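Lunska Two-Arm Kit – Set-Up Guide
Part 4: Teaching your first tabletop job

By now you've got both arms bolted down, the hands on, and the Fonum app talking to the control box. If you haven't, go back to Part 3, please! I tried to skip ahead on my first build and spent a whole evening chasing a fault that was really just a loose plug.

I write these guides for Odlow, who sell the kit, but I also use one nearly every day, so you're getting my habits along with the official steps. Where the two don't match, I'll say so.

What you need on the table

One shallow plate with a low rim, and a couple of light, squat objects that the fingers can get hold of. Ribbed ones are great to learn on (the fingertips settle into the grooves). Skip glass, skip anything heavy, and skip your favorite mug.

CAUTION: Keep your own hands off the table whenever the status light on the control box is solid. The fingers are slow in teach mode, but they don't know the difference between you and a toy.

Setting up the job

1. Turn on the control box and let it warm up for 60 seconds. The app will let you in sooner. I'd still wait – the finger joints drift a little when they start cold.

2. Open Jobs, tap New, and pick "Two hands, one plate." There's a "Two hands, free" option right below it and I hit that by mistake all the time.

3. Put the plate near the middle of the table, where both arms can get to it without stretching.

4. Tap Mark Plate and touch the left fingertip to the rim in the spots the app asks for. If it says the rim is too low to find, raise the touch setting one notch and go again.

5. Set speed to 20 percent. Yes, it's painfully slow. Leave it there for your first few runs anyway.

Teaching the moves

6. Start with the left hand. Hold the Teach button, guide the arm over the plate, and bring the pointer finger down until it rests on the top edge of the object. Let go of the button and the app saves the spot.

7. Do the same with the right hand on the second object, off to the side of the plate. Here you want a proper grip, with fingers over the top and one coming up from underneath.
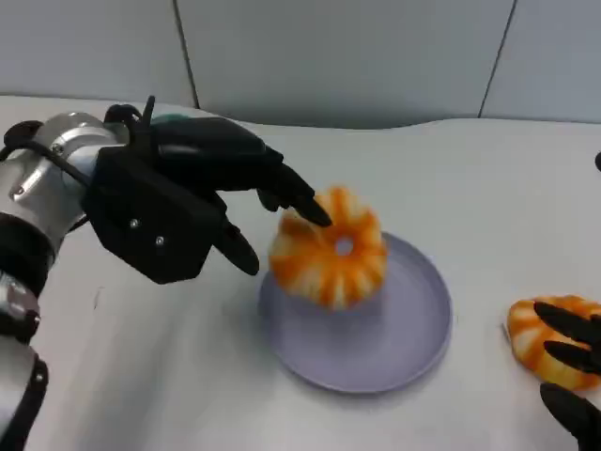
8. Check the Force number for each hand. I start at 2 and go up one step at a time. Hollow toys dent sooner than you'd think, and if you see the ribs pinching in, you've gone too far.

9. Tap Preview. The app plays the whole job on screen without moving anything. Watch for the two wrists turning red, which means they'd come too close together on the way in.

10. Tap Run Once. Keep a finger near the stop button and let it go through to the end.

NOTE: The job doesn't save itself! Tap Save before you leave the page. The Torres add-on does autosave, but it comes separately and I don't think you need it unless you're building long jobs.

If it isn't going well

The finger slides off the object: move your saved spot a bit closer to the middle of the top and teach it again. Wiping the fingertips with a dry cloth helps too.

The plate skates around: a thin rubber mat under it fixes this. Run Mark Plate again afterward, as the mat changes the height.

The arm stops halfway: nine times out of ten it's the cable. Give it a loose loop over the wrist with enough slack for a full turn, then clear the fault and run again.

Rest the hands for a few minutes after 30 runs in a row. The official sheet doesn't mention it, but mine grip better for it.

Part 5 covers passing an object from one hand to the other.

14 shares | 3 comments

benchcat: Step 4 saved me. My plate has almost no rim and I had no idea there was a touch setting.

mo_in_the_garage: Does this work with the older Lunska hands? My app doesn't show "Two hands, one plate" at all.

pellworks: @mo_in_the_garage update the app first, mine showed up after the January one. Older hands work fine but you have to type in the force by hand.

Contact Odlow Support | © Odlow | Back to top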